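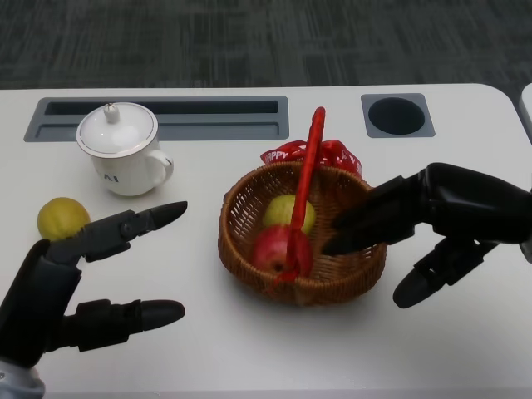

By Melina Kouris

AMURDALE — Office workers at Pearce have been sharing their second-floor kitchen and meeting rooms with a two-handed robot since January, and the staff whose jobs it touches say the biggest change so far has been to their schedules.

The machine, leased from the automation company Uronow, sorts and sets out fruit, puts away cups and clears meeting tables between bookings. Pearce, which handles billing and records for regional hospitals, employs 157 people at the Amurdale site. Until this winter the same work was done by a catering team of four, who also ran the coffee counter and the lunch service.

All four still work there. Two have moved to the lunch counter full time. The other two, Loukia Zacharopoulos and Lieselotte Eichhorn, now split their day between the kitchen and the robot, which has to be watched whenever it is handling anything that can roll or break.

"I used to start at 5:30 so the baskets would be out before people came in," Zacharopoulos said. "Now I start at 7. It does the first tables while I'm doing the milk order, and I check them after."

Fruit was picked as one of the first jobs because the company already had a daily supply and because a dropped apple costs very little, according to Sadao Aoki, who manages facilities at the site. The robot has two jointed hands with fingers and thumbs. It can reach down into a basket and take hold of a single piece, though handles and ribbons on gift baskets slow it down.

"A plain bowl is easy," Aoki said. "A basket with a handle over the middle, it has to come in from the side. We get a lot of those from clients around the holidays and we didn't want to ban them."

In its first full month the robot handled 1304 pieces of fruit, by the company's count. Staff stepped in 127 times, most often when a piece had rolled against a mug or into one of the cable slots in the tabletops. Eichhorn keeps the log of those stops on a clipboard by the dishwasher and enters it in a spreadsheet at the end of her shift.

She said the logging was the part of the new job she had not expected. Each stop gets a time, a table and a short note on what was in the way. The notes go to Uronow, which uses them to adjust how the machine plans its reach.

"For the first couple of weeks I wrote far too much," Eichhorn said. "They wanted one line. I was giving them a paragraph about a pear."

Both women received two days of training and a raise of one pay grade. The grade took longer to settle than the lease did. Pearce first offered a monthly allowance that would have ended with the trial, and the catering staff turned it down. The current arrangement keeps them on the higher grade if the robot is sent back.

Iason Karagiannis, who represents the hourly staff in talks with management, said the written terms mattered more to the team than the machine itself. The agreement says no catering position will be cut while the lease runs. It does not cover what happens if someone retires or leaves, and Karagiannis said he intends to raise that before any renewal.

"Four people have a promise," he said. "Four jobs don't, not yet. If one of them moves to Skotau next year to be near her grandchildren, I want to know whether that job gets posted."

Aoki said Pearce had made no decision about future hiring. He said the savings so far were small, and that the case for the robot rested on the evening hours, when meeting rooms are often left uncleared until the next morning. It has not yet been approved to run in the evening without a staff member on the floor.

Among the office staff, complaints have mostly been about noise and timing. The robot was moved out of the large conference room after several teams said they found it hard to talk while it worked. It now goes in only when the room shows as free on the booking system. A request to keep it away from personal mugs was also granted, and employees can leave theirs on a marked shelf above the sink.

Zacharopoulos said she misses some of the early morning quiet, and that her knees do not miss the trips between floors. She still does the washing and the final check of the fruit herself. The robot can turn an apple over, she said, but she does not trust it to find a soft spot.

The trial runs for up to a year. Aoki said the company would meet with the catering team again before deciding whether to add the ground floor, where the tables are smaller and the carpet gives way to tile near the entrance.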